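Fuzzy blankets and black laundry, quick notes

Updated 9/16/22

Never fold dark stuff on a fuzzy blanket if you can help it. Black cloth grabs every bit of fluff going. I know, the bed is the only flat spot big enough. Same in our place. So throw an old flat sheet over first, smooth cotton, then dump the basket on that.

Small dark things go missing on a busy floral too. Pull them out first, before the shirts. Check the edge where the blanket rolls over the side, socks slide down there.
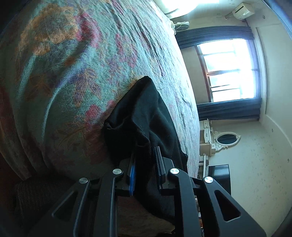 Fluff already on? Damp rubber glove, wipe one direction only. Lint roller after, not before. Tape works in a pinch but its slow.

Washing the blanket itself: cold, alone, half the soap. No softener, it mats the pile. Low heat or hang it. Clean the dryer screen halfway thru, mine fills up fast in January when everything gets washed at once.

Shake it outside before it goes back on the bed. Tuck the foot end only, the sides bunch up anyway.

Next page: getting wax out of a tablecloth.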